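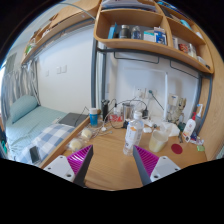 Hand-held gripper at the desk, magenta ribbed inserts.

Filed under: Lab Notebook / Equipment Planning

Apr 30, 2018

Equipment request for May. The Ojala budget line stands at 3,528. Starel quotes 200 per gripper; six are requested -- 1,200 in total. Spare inserts from Druder are to be priced separately. Groken has not yet confirmed delivery terms. The order will be held until both figures are entered here.

This site uses cookies. Accept | Settings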